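3 October 2022

Zarkmont handover policy, second round. Picked up from the March checkpoint and retrained on the new set: 286 teleop episodes, all of them two-arm, module passed from one gripper to the other. Ran up to 2000 steps per rollout before timing out, same as before.

Changes since the last entry:

- wrist views now cropped before resizing, to keep more pixels on the fingertips
- action chunk set to 50, down from what Drivelen used in their writeup
- dropped the joint velocities from the input. They were noisy and I don't think the policy was using them.

Question for this round is whether the wrist view alone carries enough to time the release. The giving arm has to hold until the other hand has the top of the board, and the old policy let go early on a good share of the runs. My guess is that it was keying on arm pose and ignoring contact.

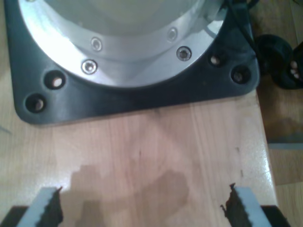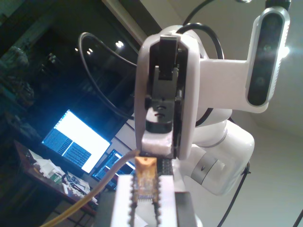 First: wrist view, gripper open, over the base plate. Second: module held in the serrated fingers, other hand at the top of it.

Early release is mostly gone with the cropped input. What I see now is a late release – both hands hold the board and the policy sits there for a while before the lower fingers open. Not harmful so far, but I don't like two arms pulling on one small board. Stopped 2 rollouts by hand for that.

The Ruppert baseline (scripted, force threshold on the release) is still faster on this step. It falls apart when the board goes in at an angle, and the learned policy handles that better.

Glare is a problem. The aluminum housing blows out nearly white in places in the wrist view. Tried the brightness augmentation from the Trandard branch with no clear difference, but I only gave it a short training run.

To do:

- rerun with chunk halved, same seed
- log gripper width on both sides during the overlap
- longer run with the augmentation on
- ask about matte tape for the housing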